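The Clean Desk

Jui-lin Mak wanted the desk clear by six on Tuesday, and when I say clear I mean she'd stuck a note on my door with CLEAR underlined so hard the pen had gone through. She was buying it off me for 300, which was more than I'd paid for it, so I wasn't going to argue!

You have to understand what lived on that desk. Four years of post from Vondale, mostly unopened. A Barreto lamp with no bulb. The jigsaw of Lake Vemier, 2,000 pieces, of which I'd done the sky and one corner of a boathouse. I'd been eating my dinners on my lap since spring so as not to disturb the boathouse.

I started with the post (into a bag, no looking) and then the lamp, and then I stood there for a good while with a baking tray, trying to slide the sky onto it. The sky did not want to go. It went down the back of the radiator, most of it, and I said something my mother would have sent me out of the room for. 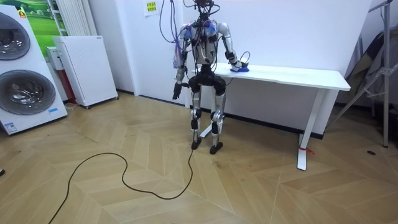
After that it was easy, funnily enough. I swept the rest into a biscuit tin and wiped the top down with vinegar, twice, and it came up so white I felt a bit shy of it. I'd forgotten it was a nice desk. I'd forgotten how long it was, too. You could lay a whole person out on it, or a proper supper for friends, if you were somebody who had friends to supper.

Jui-lin rang the bell at ten to six with the money in an envelope and her brother's van across my neighbour's drive.

"I've wiped it," I said.

She looked over my shoulder, then at me. "You're not selling it, are you?"

I asked if she liked jigsaws. She said she liked soup. So I put some on, and her brother moved the van.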